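3.2 Visitor use after the redesign

Counts at Basten Park were taken on one Sunday in April. Of 193 visitors who answered our questions, some 60 had come to eat outdoors – most of them near the Romedum gate. 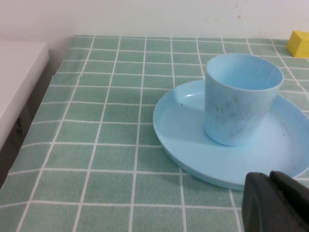
Figure 4. Plate on a green checked tablecloth.

3.3 Guided walks

Walks from Tallska Square were limited to 200 places over the season. Demand was highest for the route covering the old fountain.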